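Studstead Kovell Utensil Rail

Wall-mounted hanging rail for kitchens, pantries and laundry rooms

Choose a length: 323 mm / 351 mm
Finish: matte black or plain steel
Sold with: rail, two end brackets, four hooks, screws, felt backing strips

The Kovell is a flat steel rail that screws to the wall and holds hooks along its lower edge. It is meant for the things that don't sit well in a drawer: ladles, strainers, whisks, small pans, oven mitts. The hooks slide on from either end and stay where you put them.

Both lengths use the same brackets and the same hooks. The shorter one was made to fit between a standard range hood and a side cabinet. The longer one has an extra screw hole in the middle, which helps on older plaster walls where only one end lands on a stud.

The rated load is 2000 g per hook. Most long-handled tools weigh far less than that. Cast iron skillets usually weigh more, and we don't recommend the Kovell for them. The Oksanen bar rail is the better choice there.
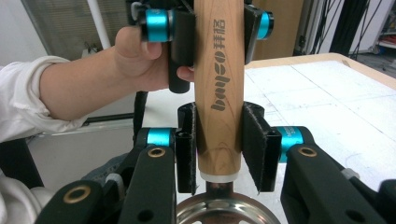 Will the hooks hold a tool that has no hole in the handle?
Only if it has a loop, a ring or a rim the hook can catch. For plain handles, order the Kovell clip hook, which closes on the handle itself and fits most round or flat wooden ones.

Installation

Mark the two end holes with the paper template in the box. Check it with a level before you drill — the rail is short, and a small tilt shows. Into a stud, use the screws supplied. Into drywall alone, buy anchors to suit your wall thickness. They are not in the box.

Peel the felt strips and press them to the back of the rail before you mount it. They keep the metal off the paint. If the wall is tile, leave them off and use the clear spacers instead (part of the Studstead tile kit, sold separately).

Tighten the brackets by hand first, then a quarter turn with a screwdriver. The bracket holes are lined with a thin sleeve and will distort if you use a power driver.

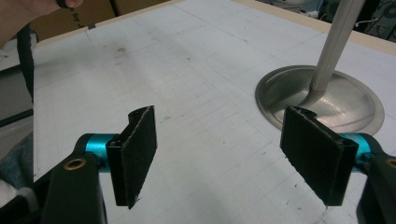 Backing strips need replacing now and then, more often near a stove where grease gets into the fibers. Edges go before the middle does. Slight fraying along the edge, like that on the dark fuzzy pads in the photo, is no reason to change a strip. Change it when the surface has gone flat or the adhesive lifts at a corner. Replacement strips come in a pack of six and are cut to fit with scissors.

Cleaning

Wipe the rail with a damp cloth and dish soap. Do not use scouring powder on the black finish. Hooks can go in the dishwasher. The rail and brackets should not.

Also in this range

Plurnance shelf, fits the same brackets
Kovell clip hook, single
Kovell hook pack, black or steel
Felt backing strips, pack of six

Availability

The black 351 mm rail is out of stock and expected back in December. Plain steel is in stock in both lengths. Stock information updated 24th October.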